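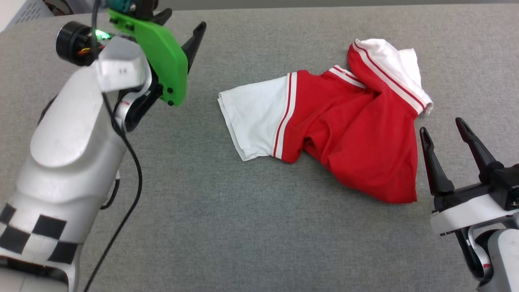 Why are so many older customers now placing their bets on a phone when there is a perfectly good shop at the end of the road?
Mostly for convenience, going by what they tell us. The phone is already in the cardigan pocket, the odds are in large type if you set it that way, and there's no walking home in the rain afterwards.

Speaker notes, Prundbridge seaside meeting, February 2025

Good morning, everyone, and thank you for coming in out of that wind. (Pause here, people will still be finding seats and fussing with the urn.) I have 20 minutes and I've been told very firmly that I'm not to run over, so if I start on about the old tote windows at Wingate, please cough.

Slide 2. What I'd like to talk about is paying out. We spend a great deal of time in this trade on how people put money in, with all the buttons and the offers and what have you, and very little on what happens when somebody wins a few pounds and would like them back. I've been behind a counter for 21 years, and I can tell you that a customer will forgive a losing horse long before they forgive a slow withdrawal.

Tell the story of the lady with the forecast here. Short version! She'd won enough for a new kettle and a lunch out, she asked for it through the app, and then she came into the shop every morning to ask me where it had got to. I couldn't see her online account from the till, so all I could do was make her a cup of tea and ring the helpline alongside her.

Slide 3, the survey. Last October we at Pekitz put a short set of questions to 3000 of our customers, shop and mobile together. Say clearly that these are our own customers and I wouldn't want anybody going home and treating them as the whole country. The thing that came up again and again, in the written comments especially, was not knowing. People didn't much mind waiting if they'd been told how long. What they hated was the word "pending" and nothing after it.

(If somebody asks about identity checks, be kind, it's usually because they've had a bad time with one. The checks have to be done and I'm all for them. I only wish we'd ask for the documents when the account is opened, while the customer still has the passport out on the kitchen table, and not on the day they win.)

Slide 4. The Quiroga trial. We let mobile customers collect winnings in cash at the shop, with a code on the phone and a bit of identification. It ran in 2 shops. Staff were nervous about queues on big race days, and I was one of the nervous ones, I'll admit it. What I noticed at my own counter was more chatting, really. Somebody who only ever bet from the sofa would come in, collect, and stop to ask how to set a deposit limit, and I could turn the phone round and show them where it was.

Don't skip the limits bit even if time is short. A quick withdrawal is part of looking after people, as money that sits in the account for days is very easy to bet again.

Last slide, just the contact details. Ask for questions, and remember to repeat each one into the microphone for the back rows. The leaflets are by the door, the large-print ones are on the left.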